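We use cookies to remember your display settings and to count visits to this page. By continuing to read, you accept this. Accept | Manage settings

# Cosora Towels and Fixtures: Data Card

May 13, 2025 | Florian Delaunay

## Summary

Cosora Towels and Fixtures is a set of 421 annotated pictures concerned with household towels, the bars they hang on, and the walls and floors of the rooms in which they are kept. It was prepared for the Pultside interiors catalog and is maintained by the Lammers documentation office. Each entry consists of one picture and one plain-text note.

## Rooms and floor coverings

Every entry carries a floor field. The accepted values are `carpet_tile`, `hard_floor` and `not_recorded`. Striped carpet tile is entered as `carpet_tile`, with the direction of the stripe given in the note. Baseboards are entered separately, by color. Cords lying on the carpet are listed under `loose_items` and do not affect the floor field.

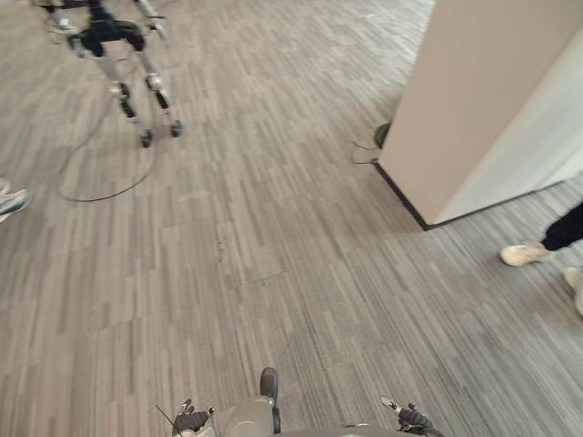 Florian Delaunay

The color of a tile is recorded as a range -- "light gray to charcoal", for instance -- and slight differences in shade between neighboring tiles are not treated as damage. Pillars and wall corners are recorded as walls, and each visible face receives its own color value.

## Towels

The towel fields are `color`, `fabric`, `state` and `hem`. Fabric is entered as terry cloth only where the looped pile can be made out. State takes one of the following values:

- `draped`: the towel hangs over the bar
- `folded_over`: the towel is doubled over the bar
- `held`: a hand has hold of the fabric

Two values may be combined. A towel that is both draped and held is entered as `draped+held`, and any bunching is described in the note. 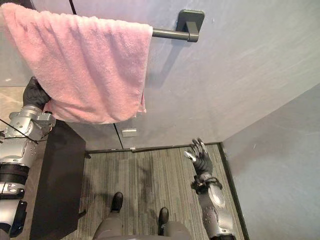 Pink terry-cloth towel on a dark metal bar, state `draped+held`.

## Bars, brackets and walls

Bars are described by finish and by the shape of the bracket. Where both brackets are visible, both are entered, left before right. Wall plates are entered as `plate_unspecified` unless their purpose is certain. Seams between wall panels are recorded by color and direction. Mirrors and countertops are listed as neighboring fixtures; a reflection is never used as evidence for the contents of a room.

The `hem` field records whether the lower edge is level. If it is not, the lower corner is named.

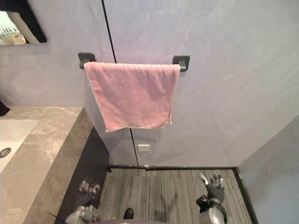

Pink towel folded over the bar, hem lower at the left corner.

## Review and known limits

Notes were read by 2 reviewers. Disagreements about color were settled in favor of the more general term. Wall colors remain the least consistent part of the set -- pale gray, blue-gray and lavender-gray were used interchangeably before December, and 20 of the older notes have not yet been revised.

## Access

Copies are held at the Zakport reading room and are issued on written request. Corrections should give the entry number and the field concerned, and are reviewed every 6 weeks.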